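Washing-Up Corner: Saturday Safety Check, with Comments
Wokmont shared kitchen, sheet 2 of 3, filled in by Tassanee Kamolrat

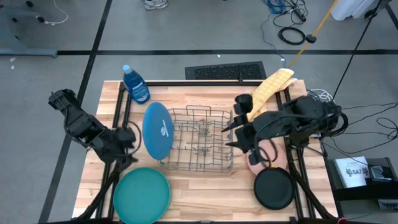

Good morning all, and thank you for the kind words about the last sheet, even from those of you who said it went on a bit (it did, and so will this one!). Same arrangement as before: each item has a result, then whatever I felt like adding. If you disagree with a result, write underneath in pen and I'll have another look next time I'm in.

1. Wooden worktop free of splits, splinters and raised strips
Result: Pass
I ran my palm along it both ways, and then a dry cloth, which is better than a palm at finding splinters and complains less. The darker streaks are just the colour of the wood, so please stop scrubbing at them. It had its oil in April and I'd like to give it another before the weather turns.

2. Dish rack sound, no bent tines or sharp wire ends
Result: Pass
Gave it a good wiggle from each end and it stayed put. One or two people like to lean on the rack when they're chatting and I do understand, it's a comfortable height, but it's only thin wire.

3. Rack emptied before the check
Result: Pass
Lovely to see, and a great improvement. Whoever did it, thank you.

4. Plates stored in the slots
Result: Comment
The blue plate was standing against the left side of the rack instead of in a slot. It's a small thing, I know, but a plate on its edge wants very little encouragement to roll, and the floor here is concrete. There are plenty of slots going spare!

5. Plates free of chips and cracks
Result: Pass, with 2 withdrawn
Both came from the bottom of the Grodotora box and had nasty little nicks on the rim, the sort you find with your lip. They're wrapped in newspaper and in the bin. We had 108 plates on the list when we took the kitchen on and I'm not going to fret over a couple.

6. Washing-up liquid capped and standing level
Result: Comment
Cap on, good. The bottle was on a bit of a tilt at the far left corner of the table, though, behind the plate, and I'd be happier with it flat on its base and well in from the edge. Spilt soap on concrete is a skating rink, as Mathias can tell you, and he'll show you the elbow as well if you ask him nicely.

7. Floor dry and markings in good order
Result: Pass
The black tape lines are holding well. I pressed down one corner that had begun to lift and it seems content. If you spot another, there's a roll of tape in the drawer with the tea towels.

8. Tea towels changed
Result: Fail
Oh dear. We own 36 of them and almost all were in the wash bag, waiting for somebody to take it home. I've taken it home. Would someone put their name down for next time?

9. Rubber gloves, a pair in each size
Result: Fail
No mediums. I've asked Sterkeo to add them to the next delivery, and until then the larges will do if you fold the cuffs back.

To do before the next sheet: blue plate into a slot, bottle moved in from the corner, a name on the tea towel rota, gloves when they come.

T. Kamolrat, 9.40 am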